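Washing machine notes: basket, hatch, cables

Tuesday, November 26, 2019

The utility room in the Prusthorpe place has had a front loader in it since May. I have been keeping notes on it, mostly for my own use, and this post collects the ones that have held up. It covers loading, the basket, the filter and the wiring, in no strict order.
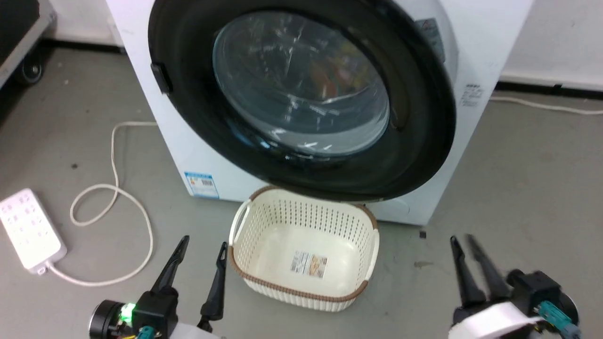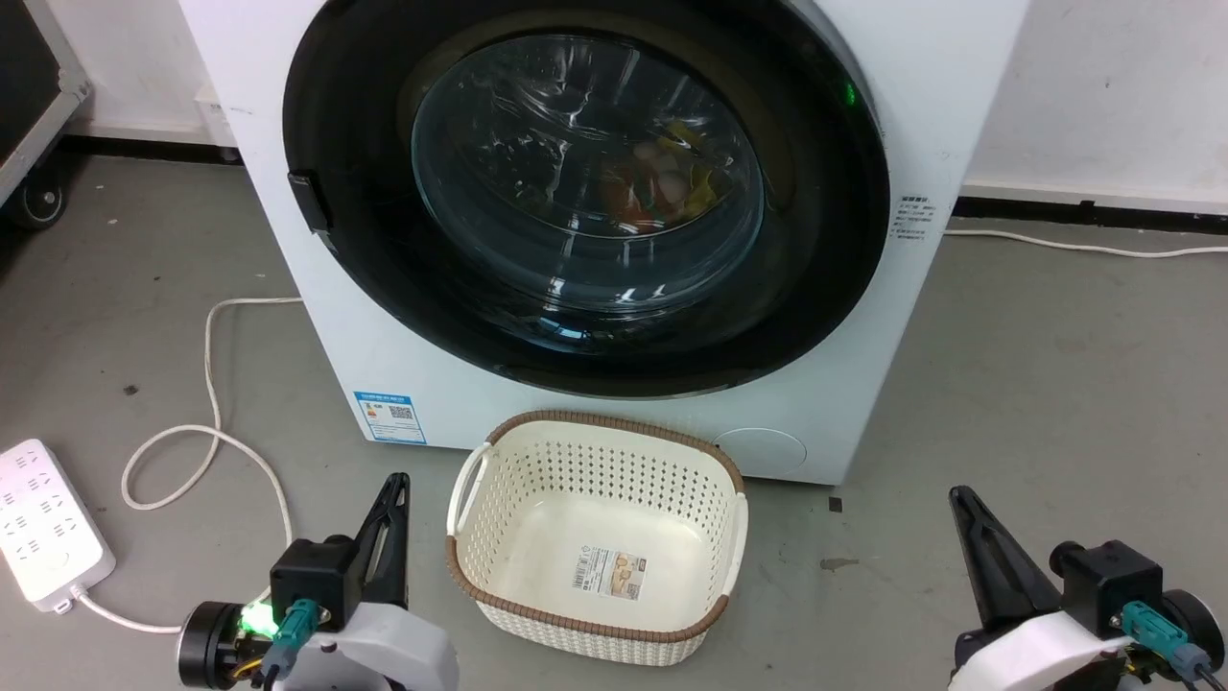 Front loader with colored laundry in the drum and the empty basket on the floor in front.

Loading first. I sort by color and then by weight of fabric, and the second sort matters more than I used to think. A drum with one heavy towel and a handful of thin shirts goes out of balance in the spin. The controller detects this, slows down, redistributes and tries again, which can add a good part of an hour to a short program. Bright items (orange, red, yellow) go in together at a low temperature. I leave a hand's width of free space at the top of the drum.

The basket is a rectangular plastic one, cream with a brown rim, perforated sides. I had a solid-sided Skinari tub before it and damp things went sour in the bottom if they sat overnight. With holes in the sides that has mostly stopped. The product label is still stuck to the inside bottom. Warm water and a plastic scraper should take it off, and I will get to it.

Position: the basket goes on the floor directly in front of the door. The door is hinged on the right and the handle is on the left, so I stand slightly left, open it fully and pull the load straight down. On a side table the basket is at a better height for the back, but socks end up on the floor.

The round cover at the lower right of the front panel is the filter. I clean it once a month. Shallow tray underneath, old towel under the tray, open it slowly by a quarter turn and wait for the flow to stop before going further. The volume that comes out is nearly 2 liters if the machine stopped with water in it, much less otherwise. Typical contents are lint, a coin, and once a shirt button I had already replaced. Check the seat of the seal for grit before closing or it will weep.

Cables. The white power strip lies on the floor to the left of the machine, and its cord runs in loose loops. I don't like this arrangement. A washing machine should have its own wall outlet, and a strip at floor level is in the wrong place if a hose ever lets go. The plan is to get the strip up on the wall and shorten the loops with hook-and-loop ties. The other white cable, along the base of the wall on the right, can go into a surface channel. Tolline sells one in white that takes a single cable and has an adhesive back. I have priced it but not ordered.

Settings I use at present: 32 minutes for lightly worn things, spin at 600 for anything knitted, the full program for towels and bedding. Detergent is Verschueren liquid, at a little under the dose printed on the bottle. The water is soft enough for that. If towels start coming out stiff I run one load with no detergent and look at the door glass for suds. If there are suds, I have been overdosing.

Door stays ajar between loads. The rubber gasket gets wiped at the bottom fold, where the water collects.

Still open: whether the feet need another adjustment. There is a slight walk to the right on the last spin. I will put a level on it at the weekend and add the reading to this post.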